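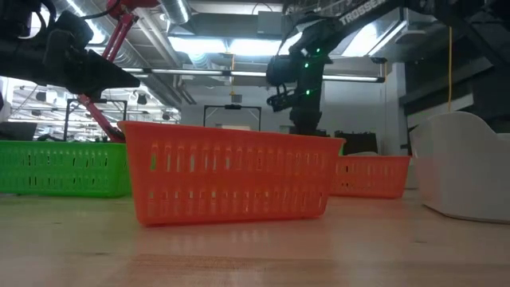

Baskets, bins and the Big Sort

Quick page this one, putting it up before tea. Everything below is from the Welthorpe hall cupboard clear-out in March. Kettle went on at 5, most of us were still going at half seven.

The orange and green ones
Slotted plastic, same rectangular shape. Orange for craft, green for kitchen odds and ends. Please keep to the colours or we'll be back where we started. They wipe down easy, warm water and a bit of dish soap, old toothbrush for the slots.

What goes in orange
Wool, felt offcuts, glue sticks (check the lids!!), the good scissors. Not the paint. Paint lives on the bottom shelf with the Flurier aprons.

What goes in green
Tea towels, pegs, cake tins liners, the spare plug for the urn. Batteries do NOT go in green, found a heap of them under the serviettes last time.

Labels
Still to do. Hourani Stationers had the tie-on kind, packet of 80, colour of your choice. Sticky ones peel off the slotted sides so don't bother. Write on both sides of the tag, in marker, big letters.

Buttons
Yes we counted them, that was the kids' job for the afternoon. 551 in the jar, 139 of those white. Jar is on the top shelf now, behind the raffle tickets.

Where it all lives
Craft on the left as you open the cupboard, kitchen on the right, heavy stuff down low. Long side of the basket facing out so you can see whats in it. Don't stack them when they're full.

Still looking for
The lid off the big Purkska tub, grey, bit of a crack in one corner. Also one rolling pin. If either went home with you just leave it by the sink, no questions asked.

More to add to this page once the second cupboard's done. Bring gloves for that one, and a torch.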